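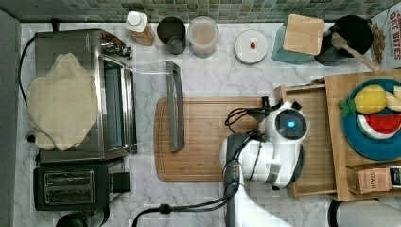
List: Small Kitchens, Slow Progress
Subject: Re: what lives on your counter?
Date: 12 June 2025

Hi all,

I've been meaning to answer this one for days, and then I spent the whole morning wiping down my own counter, so I guess I'm warmed up now!

An earlier message said:

> We redid our counters last August and I swore I'd keep them bare.
> Well, everything crept back. Toaster, toaster oven, knife block,
> cereal, the big cutting board, plus a bottle of something I can't
> identify anymore. My husband wants to put up a shelf. I want to
> get rid of the toaster. Does anybody here keep both a toaster AND
> a toaster oven out, and if so, why? And where do you put a cutting
> board that's too big for every cabinet you own?

Yes, both, guilty. I've tried giving up the two-slot toaster twice. The first time it went into the hall closet, and for a week I made toast in the toaster oven, which takes forever and dries out the middle before the top gets any color. By the weekend I was in the hall closet in my socks. The second time I tried it the other way and put the toaster oven away, and that was worse, because I use it for everything else (leftover pizza, one potato, nuts, the heel of the bread with cheese on it). So they both stay. Mine are parked at the same end of the counter so at least the crumbs are all in one neighborhood.

One thing I'd say about the oven: don't use the top of it as a shelf. I used to throw my dish towel up there every single time, and it took a scorch mark on my favorite one to cure me. Now I have a hook inside the cabinet door. I still catch myself reaching up there about twice a day, towel in hand. And do pull the thing forward now and then and look at what the cord is doing back there. Mine had worked its way underneath.

The cutting board. Oh boy. Mine has the groove around the edge for juice and it's a beast, and I've given up on finding it a home. It lives flat in the middle of the counter and I treat it as the work spot. It does mean I wipe under it every night, otherwise you get that damp line, and I stand it on edge to dry after washing. If you do want it off the counter, I had one leaning against the backsplash for a while with a rubber strip under it (Grotar makes one, or cut up an old jar opener like I did). That was fine until I bumped it. Then it wasn't.

Along the back wall is where I think we all go wrong. It's such a handy strip, and you put down one canister, and a month later there's a parade. What helped me was taking every last thing off, washing the tile (the little square mosaic kind, so much grout, I used a toothbrush), and putting things back only when I reached for them. After 8 days I had the knife block, the salt, the oil and the pot with the spatulas. Everything that didn't come back went into the pantry, and I haven't missed much. I did bring the oats back.

About cereal boxes: move them! I know it's easy to have the box right there in the morning. But the bag inside never folds down properly, the box tips, and you're picking little brown bits out from behind things until lunch. I pour ours into a clear tub with a snap lid now. It's a Tristik, the tall narrow one. The lid is stiff, and my kid can't open it without help, which has slowed down the between-meals snacking a fair amount.

For bottles, if you've got anything that ends up lying on its side, check the cap before you walk off. I lost half a bottle of vanilla that way and the kitchen smelled like a birthday for days. And your mystery bottle, well, sniff it, and if you still don't know, out it goes. Put a bit of tape with a name on the next one.

Does anyone else use a tray for the odds and ends? I have a bamboo one with raised sides, and I'm very attached to it. Vitamins, the pepper mill, the mail I'm pretending not to see. When I need the space I lift the whole thing and carry it to the table, one trip. The slatted kind is a pain to dust but it looks nice.

I'm with your husband on the shelf, sorry. Just keep it up high enough that you can still get the toaster out from under it to shake the crumbs. And if anybody has tried the Wumix rail thing for hanging utensils, I'd love to hear whether the hooks hold up, especially with something long and heavy on them. My pot of spatulas is getting so full that I pull out one and three come with it.

OK, off to scrub the crumb tray, which I've been putting off since I started typing this.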